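Questions fréquentes - location de décors et d'accessoires de fête

Comment passer une commande chez Kasteo ?
Choisissez vos articles dans le catalogue, indiquez la date de l'événement et validez le panier. Vous recevez un devis par courriel. La réservation est ferme dès le versement de l'acompte.

Y a-t-il un minimum de location ?
Oui, 64 euros hors livraison. Pour les associations et les écoles, ce minimum ne s'applique pas en semaine.

Combien de temps puis-je garder le matériel ?
Le tarif affiché couvre un week-end, du vendredi au mardi matin. Au-delà, chaque jour supplémentaire est facturé 8 % du prix de location.

Quel est le montant de la caution ?
100 euros pour les petits accessoires, 700 euros pour les structures, arches et barnums. L'empreinte bancaire est prise au retrait et n'est pas débitée si tout revient complet.

Livrez-vous à domicile ?
Nous livrons dans l'agglomération de Brikport. Pour les communes voisines, demandez un devis à Heike Kröger, au service livraisons. Le retrait au dépôt est gratuit, de 9 h à 18 h, sauf le dimanche.

Peut-on louer uniquement des petits accessoires ?
Oui. Lanternes, guirlandes, vaisselle et nappes se louent à la pièce ou par lot. Les lots d'Halloween partent vite, pensez à réserver avant la fin de l'été.

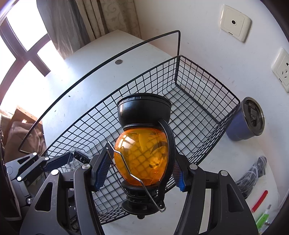
Lanterne décorative, globe orange translucide à motif de visage.

Les piles sont-elles fournies ?
Non. Le type de pile figure sur la fiche de chaque article lumineux. Merci de les retirer avant le retour - une pile qui coule abîme les contacts et l'article est alors facturé.

Faut-il nettoyer les articles avant de les rendre ?
La vaisselle se rend vidée et rincée, nous nous chargeons du lavage. Les nappes se rendent sèches et non pliées. Pour le reste, un coup de chiffon suffit.

Que se passe-t-il en cas de casse ou de perte ?
La valeur de remplacement est indiquée sur le bon de sortie. Signalez la casse au retour, sans tenter de recoller. Les rayures légères ne sont pas facturées.

Puis-je annuler ?
Sans frais jusqu'à deux semaines avant la date. Passé ce délai, l'acompte est conservé, mais il reste valable un an sous forme d'avoir.

Êtes-vous ouverts en décembre ?
Oui, sauf entre Noël et le jour de l'An. Les retours prévus pendant la fermeture sont reportés à la réouverture, sans supplément.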